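Budget for a first pair of hand-held grippers – what else do I have to buy?

Category: Equipment and purchasing
Posted 07/03/2026 by Genowefa Bednarek

Hello everybody. I am preparing a purchase request for our small automation group in Plutville. We want to record demonstrations with hand-held grippers, one for each hand, and later use the recordings to train a two-arm system. The arms are not part of this request. They come in the next budget, if they come.

My limit is 3104 dollars for everything except the grippers, which are already approved. I must send the list before October and after that I cannot change it. My manager has asked me to explain every line, so I prefer a short list with good reasons.

The first task is small objects, a tray and a rack with pegs, all on one table. The working position I plan for is the usual one, with the person at the near side of the table and both cables coming back toward the body.

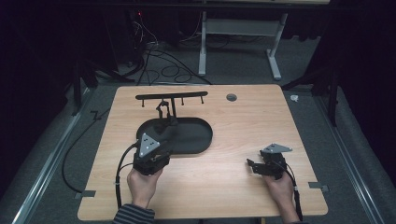

What I need to know

1. Is it better to buy a new table or to use an office desk? We have desks, but they are on wheels.

2. How much cable should I order for each gripper? The computer will stand to the left of the table.

3. Do I need spare parts from the first day, or can they wait?

I have an offer from Gelloter for a complete station with table, rack and lamp, but it takes almost all the money. Has anyone bought it?

3 replies

Warraich_bench
Do not use the desks on wheels. We tried it for one winter and had to repeat a lot of recordings when the table had moved a little between sessions. Buy a plain table with fixed legs and a light, dull top. Glossy tops gave us trouble with reflections. Then fix it to the floor or to a platform. Strong tape is enough in the beginning, but put a few rolls on the list, you will use more than you think. Mark the position of the legs too.

For cables, measure with the person standing there and the arms stretched to the far edge of the table. Then add the way down to the floor and across to the computer. We ordered three meters and it was too short for the right hand, so the cable pulled at the wrist and people began to work in a strange way to avoid it. Order the next size up and two extra of each. If your table has a cable hole, check where it is before you plan to use it. Ours was at the back and did not help with the hand-held cables at all.

Spare parts: yes, from the first day. Finger pads and screws at least. Delivery for ours was 12 weeks, and in that time one gripper lay in a drawer.

I would not take the complete station. A rack and a tray you can buy in any kitchen or office store, and later you will want to change them anyway.

tomek_r
we have the Gelloter one. it is ok. the lamp is good, the rack is too light and falls over if you touch it

Clemum user
I agree with most of the first reply, but please keep money for storage. Two grippers recording all day fill a disk quickly, and this line was missing completely in our first request – we had to borrow disks from another department. I would put it before the lamp and before a nicer table.

Also ask the seller of the grippers if the marker plates can be ordered separately. With some models you must buy the whole top part again when a plate is bent. For us this was the most expensive surprise of the year, and it would have been easy to ask by e-mail.

Genowefa Bednarek
Thank you all. I have removed the complete station and added the fixed table, tape, longer cables, finger pads and two disks. I wrote to the seller about the plates and I am waiting for the price. If something is left I will ask for a second rack, a heavier one.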